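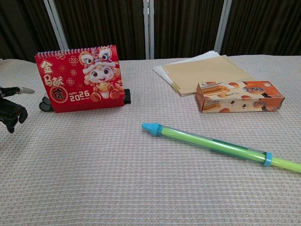 3. Setting up the hand and keeping it alive

Viola Marino and I had 60 hours on the cell, and I bet half of mine went into one index finger! The gray fingertip sits right behind the point where we touch things — the desk calendar, the pen, the snack box — so any slop in that joint shows up in every log.

Our routine before a run:
Power off, wipe the fingertip, check it for nicks.
Wiggle each finger by hand (gently, Loredana Gentile in the lab will hear it if you don't).
Power on and home the hand from the Stitside panel.
Run the slow point-and-curl cycle 2 times.

In March the index started stopping short. I retensioned the tendon, reset the zero to 1467 and dropped the speed limit to 800. The old numbers are still in the Vedport folder.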